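Section 6. Working beside the laundry unit

6.1 Who should read this section

This section is for room attendants, linen staff and shift leads at the Cusville site. It explains how to share a washing station with the Bajwa arm unit. Installation and wiring are in Section 3. Teaching of new positions is in Section 8, and only trained persons may do it.

Before the arm unit came, one attendant stayed at the machines for the full shift. Now the same attendant prepares the loads, checks the drum and decides what the unit may handle. The lifting and bending is less, but the checking is more. Please plan your shift with this in mind.

6.2 Before you start a shift

1. Read the shift sheet from the person before you. If a load was stopped in the middle, it must be written there with the station number.

2. Walk once around the station. Cables on the floor must lie flat and must not cross the path of the basket cart.

3. Check that the caster wheels of the frame are locked. Push the frame lightly with your hand. It must not roll.

4. Look at the gripper fingers. Remove lint and threads from the slots near the tips with the soft brush. Do not use a metal tool.

5. Press the green button on the Nendus panel. The panel shows READY when the arm has found its home position. If it shows E-40, go to 6.6.

Note: Two people can be signed in at one station, but only one of them is the operator. The name of the operator stands in the top line of the panel.

6.3 Preparing the basket

1. Put the basket on the floor in front of the washing machine, on the side where the door hinge is.

2. Sort by color first. The unit does not sort. If you mix red cloths with white napkins, it will wash them together.

3. Empty all pockets of aprons and jackets. Pens and coins are the most frequent reason for a blocked pump.

4. Do not fill the basket above the rim. When the cloth hangs over the side, the fingers can take the rim together with the cloth.

5. Keep the handles of the basket turned to the side – a handle that points to the arm can be caught.

CAUTION: Do not put your hand in the basket when the panel shows MOVING. Press PAUSE first and wait until the arm stands still.

6.4 Loading and unloading

1. Open the door of the washing machine fully by hand. The unit at this site is not set to open doors.

2. Look in the drum. Small pieces stay often at the bottom, behind the gray rubber seal.

3. Choose LOAD or UNLOAD on the panel and press START.

4. Stay outside the yellow line while the arm is working. You can do other tasks in the room, but you must be able to hear the signal tone.

5. When the tone sounds, look in the drum and in the basket again. Pieces which the gripper could not take must be moved by hand, after PAUSE.

6. Close the door by hand and start the wash program. Be sure that no cloth is between the door and the seal.
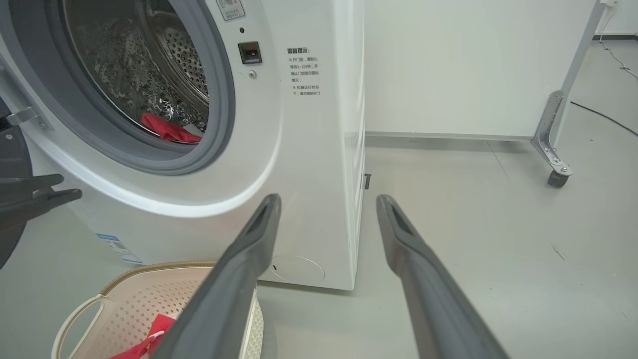 Figure 6-2. Gripper at the open door, with one red cloth in the drum and another in the basket.

The machine itself has a printed notice in Chinese on the front panel. Not all of our staff can read it, so the meaning is repeated in this manual: before opening the door, please wait patiently 1 to 2 minutes and confirm that the door lock indicator has gone out. Do not force the door open while the machine is running. These two rules are valid for everyone, also when the arm unit is switched off.

CAUTION: Never pull the door with the gripper. The latch and the hinge are not made for this force.

6.5 Changes to your daily work

Some tasks have moved from one person to another. The list below was agreed with the linen team on 12 September 2020.

Attendant: sorting, pockets, opening and closing of the door, drum check, choice of wash program.

Arm unit: moving cloth from basket to drum and from drum to basket.

Shift lead: counting of finished loads, reports of stops, contact with Zoltness service.

No attendant is required to keep up with the speed of the unit. If you need more time to sort, leave the unit on PAUSE. A pause is not recorded as a fault – it does not appear in the shift report under your name.

Stained or torn pieces stay a decision of the attendant. Put them aside before loading.

6.6 If the unit stops

E-40: home position not found. Check that nothing leans against the arm. Press RESET one time. If the code comes back, call the shift lead.

E-67: grip lost. The cloth fell or is stuck. Press PAUSE, remove the cloth by hand, then press CONTINUE.

Any other code: press STOP, write the code in the shift sheet and continue the work by hand. Do not switch the main power off and on again to clear a code.

For questions about shifts and tasks, ask Higinio Solís in the linen office. For technical questions, ask Mark Anthony Pascual, internal phone 457. A new version of this section will be given out in December, together with the training plan for the night team.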